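Relatório de progresso ao financiador
Projeto Prito: recolha, arranjo e redistribuição de sacos e mochilas
Data: 2022-01-21

1. Situação geral

O trabalho de triagem passou em dezembro da arrecadação da Keltbridge para a sala do primeiro andar. A mudança estava prevista para novembro e atrasou-se por causa da pintura das paredes. A sala tem luz natural durante a maior parte do dia, o que facilita a inspeção das costuras, e dispõe de uma mesa redonda branca onde se faz a abertura e a verificação das peças. As cadeiras vieram de sítios diferentes e não são iguais entre si. Servem para o efeito e não se pede verba para as substituir.

2. Recolha

Desde o último relatório entraram cerca de 200 peças, quase todas pelos pontos de entrega da Ikley. A maior parte são sacos de desporto e mochilas escolares em tecido sintético. Chegaram também peças de roupa misturadas com os sacos, que são separadas e encaminhadas para o banco de roupa, fora do âmbito deste financiamento.

O ponto de entrega junto à estação continua a receber pouco. Propõe-se mantê-lo até ao fim de fevereiro e decidir depois.

3. Triagem e arranjo

Cada peça é esvaziada, estendida sobre a mesa e vista dos dois lados. As alças são puxadas para fora e verificadas nos pontos de fixação, que é onde aparece a maioria dos defeitos. Os fechos são abertos e fechados até ao fim. O que precisa de costura segue para a Mac Carthaigh em lotes semanais. O que está em condições vai para lavagem.

O prazo de devolução da costura tem sido de 5 dias úteis, contra os quatro combinados. O assunto foi falado com a oficina e a causa indicada foi a falta de fivelas de substituição nas larguras mais usadas. Foi feita uma encomenda com entrega prevista para a primeira quinzena de fevereiro.

As peças azuis e brancas do antigo clube de remo foram tratadas à parte, por terem o forro colado e não poderem ir à máquina. São limpas à mão.

4. Despesa

Da verba de 2,000 euros atribuída a materiais, foi gasta pouco mais de metade, sobretudo em linha, fita de alça e sacos de lavagem. Não houve despesa em mobiliário. A rubrica de transporte está dentro do previsto.

5. Dificuldades

A mesa é grande, mas só comporta duas pessoas a trabalhar ao mesmo tempo sem misturar lotes. As peças já vistas ficam por vezes em cima das que estão por ver. Foram compradas etiquetas de cor e o problema diminuiu, embora não tenha desaparecido.

Falta ainda um local fechado para guardar as peças prontas durante o fim de semana.

6. Próximo período

Concluir a triagem das entregas de janeiro, receber as fivelas e retomar o prazo acordado com a oficina. Pede-se autorização para transferir o saldo de lavagem para a compra de um armário com chave. 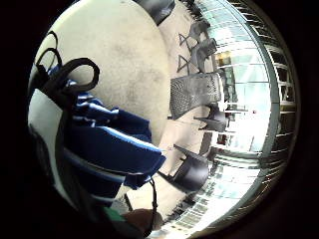
Kosmas Nikolaidis respondeu que autoriza a transferência para o armário, desde que a fatura chegue antes do fecho de fevereiro, e pediu que o próximo relatório indique em separado as peças que voltam da costura com a alça trocada e as que voltam só com o fecho arranjado.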